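05/12/2023
By a staff writer, Lenby

The workroom at Sotia has 203 square feet of floor and one long run of curtain. The woman who sews for the studio hung it herself.

"I wanted a color that doesn't tire my eyes," she says. "I tried gray first – it made the whole room feel like a waiting area."

She bought the fabric in Tirnov and spent three evenings on the hems. She left extra width so it would fall in folds.

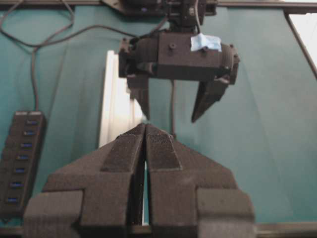

The teal green fabric at the back of the workroom.

She doesn't iron it. "It creases again in a day, so I stopped," she says. Every December it comes down for a wash, and she checks the stitching before it goes back up.

Asked what she would change, she mentions the hooks. "I used four where I needed more. The next one will have a proper rail."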